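Ticket: Paint flaking at back of gray metal bin, red and green bars
Site: Rutside workshop, bench 2
Opened by: Annag Niven
Status: Closed – follow-up in June
Priority: Low

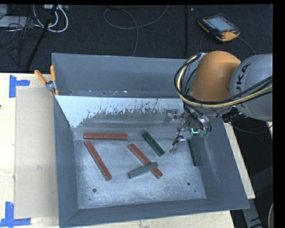 Bin at time of report, six bars inside, flaking at the back.

Reported problem

White flakes turning up on the bars when they come out of the bin. They stick to the red ones mostly, or they may just show more on red. Wiping the bars gets rid of them, but there are more the next day. The bars were bought from Padilla and I first assumed their paint was coming off. One of the red ones does have wear on it, so that was a fair guess, but the flakes are white and the bars are not.

What I checked

Bars. Took all six out and wiped them with a damp cloth. Left them on clean paper over lunch. No white on the paper. One red bar has small worn spots along the top where the color has gone thin. That wear is smooth to the touch and nothing lifts with a fingernail.

Bin floor. Bare metal, scuffed and scratched all over. Nothing coming off it. Ran a strip of tape across it and the tape came up with gray dust only.

Bin back. The whitish section across the back has a ragged lower edge with darker metal showing under it. Tape pressed on that edge came up covered in white flakes. Same result three times in different places. This is the source.

Holes in the floor. Two larger ones and one small one. Flakes had collected on the bench under the bin, so some have been dropping through. Swept up.

Reply from Stallau (bin supplier), 10:40

Thanks for the details. The bin is sold as plain gray metal and we do not put a white coating on any part of it. Please check whether it was used for something else before it came to you. Do not use a wire brush on the sloped walls, it will leave marks that catch.

Reply from Annag, 11:15

Bin came over from the Jestlow store with a batch of other things, so an earlier coat of paint is possible. I asked there and they have no record of it. Not going to chase that any further.

Work done

Bin emptied and turned over onto an old blanket. Loose edge taken back with a plastic scraper until it stopped lifting, then 400 grit paper, used wet, along the lower edge only. I left the rest of the white alone where it was holding. Vacuumed, wiped down twice, dried with a towel. Specks and scuffs along the foot of the back wall are still there and are only cosmetic.

Took around an hour, most of it cleaning up.

Note for whoever does this next: the paper clogs fast. Rinse it or change it, otherwise it smears the white onto the metal and you have to go over it again.

Bars put back in no special order. They do not need to be lined up for our use, and the shorter green ones end up against the walls anyway.

Check after the work

Tape test on the lower edge – clean in two places, one small flake in a third. Went over that spot again and retested, clean. Bars wiped with a white cloth and a dark cloth at the end of the afternoon. Nothing on either.

Open items

The worn red bar can stay in use. Replace it if the thin spots start to chip.
Look at the back section again in June. If the edge has started lifting, strip the whole section.
Put a sheet of paper under the bin so anything that falls through the holes is easy to spot.

Closed by Annag Niven, 4:30 pm. Reopen this ticket if flakes come back, please do not start a new one.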